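Teaching two arms by remote control, and what to believe afterwards

Eirini Liapis
8 October 2019
Print this page | E-mail this page

You have probably been told that you can show a robot a job a few times and walk away. I was told the same in March, by someone who had never sat at the controls for an afternoon. What follows is how we record demonstrations for small carton work with two arms at Drinoseo, with my doubts left in. It assumes your arms already follow your hands through the leader controls and that your recording software runs.

Before you touch the controls

Do the job with your own hands first, slowly, using two fingers on each hand. If you can't do it that way, the arms won't either. I'd skip any carton that needs a fingernail to open a slot. Chih-ming Pan disagrees and has a bag of bent cardboard to show for it.

Write down where the job starts and where it ends. "Fold the box" is no good. Does it end when the last flap is in, or when the box is let go and the arms are back home? Pick one and stick to it, or you'll be throwing out recordings later and arguing about which ones.

Check the cables. Run each arm through its full reach with nothing in the grippers and watch the slack at the elbow and the wrist. A cable that snags once in a while will teach the arm a little flinch, and you will see that flinch again in the trained policy.

Recording

1. Start from the same home position every time. The pieces can move about; the arms shouldn't.

2. Put the pieces down by hand and vary where they go. People are awful at this. Florencio Sepúlveda swore he was placing things at random, and when we plotted his starts they made a tidy clump left of centre. Use a list of positions printed out beforehand.

3. Bring one gripper in and close it before the other arm commits. If both close together and your hands disagree by a hair, the cardboard takes the difference and buckles.

4. Squeeze less than you want to. You can't feel the box through most of these rigs, whatever the brochure says about feedback, so watch the cardboard for bowing.

5. Keep moving, but don't rush. Long pauses while you think get recorded as part of the job. If you need to think, scrap the take. We set a limit of 60 seconds and bin whatever runs over.

6. If you fumble and recover cleanly, keep it. If you fumble and swear, bin it. Vendors like to say more data is always better. We trained once on everything, bad takes included, and got an arm that dithered over every flap.

7. Swap operators. Misaki Nakajima leads with her left and I lead with my right, and for a good while the policy couldn't make up its mind. In the end we agreed on a left-hand lead for this job and re-recorded mine, which I'm still a bit sour about.

Looking through what you have

Play back every take from the fixed view and the wrist view side by side. The fixed view tells you whether the two arms are working together. The wrist view tells you how the piece is sitting in the fingers, and it will be blurry whenever the arm moves quickly. If you can't tell from the recording what the gripper is holding, I wouldn't expect the policy to tell either.
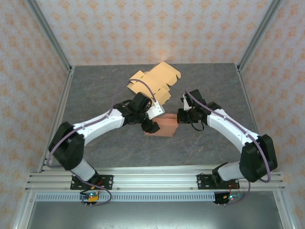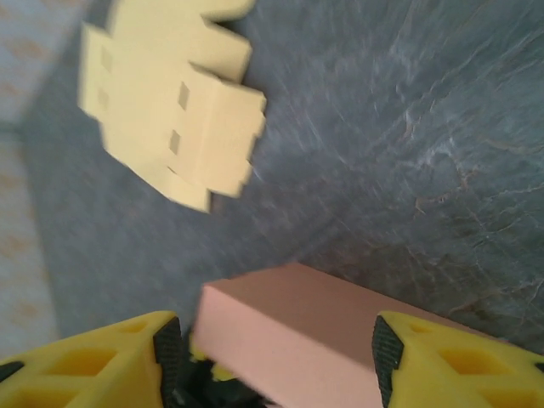
Pink piece in the grip, yellow piece lying on the table.

How many takes is enough?

I don't know, and I'm wary of people who do. We have 1,093 kept takes across all our carton jobs. Our best job got by on a fraction of what the worst one has, and the worst one still fails on a new batch of card. Hold back a set of starting positions you never trained on, run those, and write down every failure, including the ones where somebody in the room says "that one nearly counts". It doesn't count.

Prodromos Panagiotou keeps our failure sheet and won't let me edit it. Ask for the same sheet from anybody selling you a demonstration kit.

Print this page | E-mail this page

Related items
Leader arms compared: Halov and Michailidis
Fixing a drifting home position
Notes from the Falness open day
9 reasons to throw out a take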